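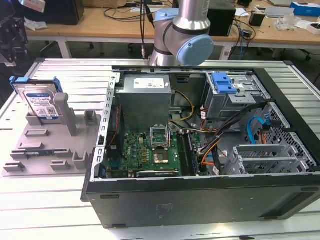
Moving the photo archive off the old desktop

2025-10-28

I finally finished copying the family photos off the old computer. I started in September, thinking it would take a weekend. It took a lot of evenings instead.

The main folder had 1,882 pictures in it. Of those, 863 were duplicates, mostly from the years when I plugged in the camera and imported everything again without checking. I deleted them by hand. There are programs for this, but the one I tried wanted to keep the smaller copy every time, so I gave up on it.

The oldest set is from the house in Stindcombe. We lived there for 11 years and I have maybe four good pictures of the kitchen. There are plenty of birthday cakes, and a lot of the back fence for some reason. I also found the trip to Toft, the one where it rained the whole time and we ate in the car. I had been looking for those for years. They were in a folder called "new folder 2" inside another one called "misc".

I now use one folder per year, with the place in the name if we went anywhere. So it says "Kirnton, summer" and not a string of numbers. I tried sorting by person first and dropped it, as most pictures have more than one person in them.

Dates were the slow part. One of the cameras had its clock set wrong, so a whole winter was filed under the summer before. I fixed about 100 of those by looking at the coats and the tree out front. A few I still can't place -- they went into a folder called "unsure" and may stay there.

There are two copies now. One is on an external drive in the hall closet, and the other is on a drive at my sister's in Traron. I bring a fresh one when I visit and take the old one home.

Next are the paper prints. Those are in three shoe boxes and a cookie tin, and the ones in the tin have stuck together at the corners. I have read that you can soak them apart in clean water, but I want to try it on a bad one first. The scanner works, though it leaves a thin line down the left side of everything. I'll probably just crop it.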